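Search this board
Search
Advanced search

Oiling a pale wood table without turning it orange

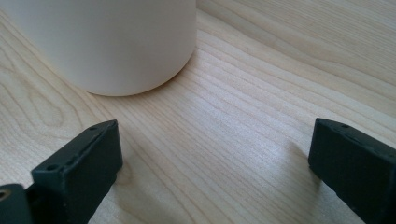 fernandwillow wrote:

So I've finally got round to the kitchen table and I'm properly excited about it. It's a blond wood, maple or birch, the seller in Bridbridge wasn't sure and neither am I. It was under years of old polish and tea rings, and now I've sanded it back the grain is gorgeous, all these long wavy lines I had no idea were there. I keep going in to look at it!

Now the worrying bit. I want to keep it this colour. Last time I did a table I put boiled linseed on it and it went the colour of a digestive biscuit within a year. What would you lot use? It gets hard use - porridge, homework, the odd hot pan when somebody forgets. I've gone down to 240 grit and I've got a tin of Kimomach clear matt oil that a neighbour passed on, unopened.

mossgate22 wrote:

Lovely job, and well done for getting the old polish off, that's the miserable part. My vote is water-based matt varnish, three thin coats. I did our birch worktop that way and it's still as pale as the day I did it. Oil is nice to put on but every oil I've tried has warmed the wood up at least a bit.

Wipe it with a damp cloth before the first coat, let it dry, then knock the fluff off with your finest paper. Water-based stuff raises the grain like mad if you skip that.

oldplane_jatau wrote:

Going to disagree with mossgate22, in a friendly way. Varnish on a kitchen table is fine until it chips, and then you're sanding the whole top again. With oil you rub down the bad patch on a wet afternoon, put a bit more on and have your tea.

What you want is a hardwax oil with a touch of white in it. The white cancels the yellow. You don't see it as paint at all if you wipe it back properly. I've used the Väisänen one on two tables and a bench and I'd happily do another tomorrow.

mossgate22 wrote:

Mine hasn't chipped, for what it's worth! Though it's a worktop and no one does homework on it with a compass.

How does the white one look in the deep grain? I tried a different make years ago and it sat in the pores like flour.

oldplane_jatau wrote:

That happens on oak and ash, the pores are huge. Maple and birch are much tighter, so there's hardly anywhere for it to sit. I'd still test it underneath first. Put it on very thin, leave it as long as the tin says, then buff until your arm complains.

And don't go any finer than 240. If you polish the wood too smooth the oil has a job getting in and you end up with a patchy top.

pebbleandpine wrote:

Ooh, I love these threads. Can I put a word in for soap? Plain soap flakes in hot water, washed on and wiped off, a few goes to begin with and then whenever it looks thirsty. It keeps pale wood pale and it feels wonderful under your hands, sort of silky. You will get marks from red wine and beetroot, but they fade with the next wash or two.

oldplane_jatau wrote:

With porridge and children? You're braver than me. I like a soap finish on a chair, but I wouldn't want to look after a whole table that way.

pebbleandpine wrote:

Two children and a lot of porridge here! It takes ten minutes while the kettle's on. I do agree it's not for anyone who gets upset about a ring mark.

fernandwillow wrote:

This is brilliant, thank you all. I do get upset about ring marks, sadly, so soap may be one for the bedside tables.

I've done test patches on the underside: the Kimomach, a white hardwax sample and some water-based varnish I had in the shed. The Kimomach is already a shade warmer than the other two. Varnish is the palest but it looks a bit flat to me, and the white hardwax is my favourite by miles. I'm going to leave them a week before I decide.

One more question - do I need to do both sides of the top?

mossgate22 wrote:

Yes, give the underside at least one coat. A wide top finished on one side only can cup as the seasons change.

And lay your oily rags out flat outdoors to dry, please. Bundled up in a bin they can heat up and catch fire by themselves. I know everyone's heard it, I'm saying it again anyway.

Last updated: February 2, 2022

Contact us | Copyright Bridbridge Home Workshop Board | Back to top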